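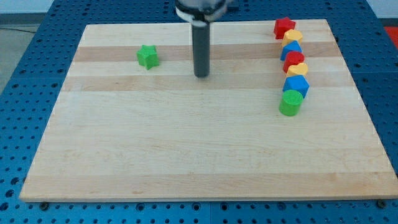 Primance single-finger pusher – block sorting bench set

Tags: Bench Kits, Robot Tooling, Product Notices

Print this page | E-mail to a friend

IMPORTANT – read before ordering or switching on. There is a fault on the older version of this tool and we want it dealt with.

What happened: in December the Bickerstaff workshop had a pusher come down too far on a sideways push. The arm didn't stop. Tip dug into the board, finger bent at the root, collar cracked. Foam block went across the bench and a piece of collar went further. No one hurt but someone was leaning in at the time so it could of been worse.

Cause – the clamp screws in the collar on first-version tools can work loose after long runs. The finger then slips down a little in its mount. The controller still thinks the tip is where it was taught, so the clearance over the board gets smaller and smaller until there is none. Up to 2,000 pushes on our test bench before the first one slipped, but please don't treat that as a safe number, yours may go sooner if you run fast or bump the board edge a lot.

Which tools: anything shipped before the new collar came in. New collar has a step inside that the finger sits against, so it can't ride down. Old one is plain inside. If you can't tell, take the finger out and feel with a fingertip (arm OFF).

What to do if you have an old one

Stop using it for pushing. Hovering moves at a good height are OK for now, with nobody within reach.
Check the gap between tip and board with a feeler gauge, at the same taught point, start of each day. Any change – stop.
Do not just tighten the screws harder. We tried it. It marks the finger and then it slips anyway.
Do not use thread glue on the collar, it attacks the housing.
Send us the order number and we will post a new collar and 2 screws free. Fitting takes a few minutes, sheet in the box.

After fitting you MUST re-teach the tip height. The new collar sits 7 mm lower than the old, so an old program will drive the finger straight into the wood. Two customers have done this already. Slow speed for the first run, hand on the stop button, push across a clear bit of board before you bring blocks in.

Also check the board. If it has been hit, look for lifted strips along the glue lines and make sure it's still bolted down flat. A board that rocks gives you the same problem from the other direction.

What's in the set

Pusher finger, plain round, dark grey, flat end
Mount and collar (new type, all orders from now)
Maple board, glued strips, with bolts for a hole-grid bench
Foam shape blocks – stars, hearts, cubes, cylinder, in red, yellow, blue and green
Fitting sheet and spare screws

Arm and bench not included. Controller not included. Please don't ring to ask if it fits an arm that isn't on the compatability list, we can't test everything.

Force limit – set one. The tool has no sensor of its own and there is no spring in the finger. If your arm will let you set a limit on downward force, set it low, the blocks are light and need next to nothing to slide. If your arm hasn't got a limit, keep a fence round it.

Delivery: sets are going out from Markport again now. They were on hold while we changed the collars over. Allow 7 working days. Collars on their own go first class, usually quicker.

Returns – bent fingers, send them back please, even if you don't want a refund. We want to see where they went. Put a note in with the push speed if you know it.

Notice last updated Thursday, February 15, 2018

Share (7) | Comments (2)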